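About Nuvulden

We look after robot cells for small plants that were told their cell would look after itself. We have yet to meet one that does. Nuvulden opened in Lerkell with a crew of 3 and a bench; there are 5 of us now, same bench.

We don't sell robots and we don't promise 100 percent uptime – ask anyone who does to put it in writing. A Flerkach cell gets checked every 200 hours, whatever the brochure says.

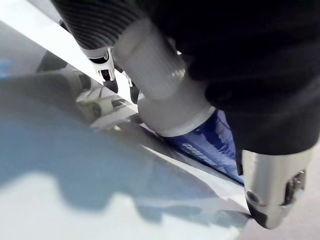
Gripper checks are where we are least trusting. A finger can pass on the controller and still be off at the table, so we look at it low down, with the metal tip nearly touching the white top and the screw hole in its side in plain view. Glossy tops throw reflections, and we don't judge a gap by those.

Service calls for Lerkell and Chiang go through the front desk.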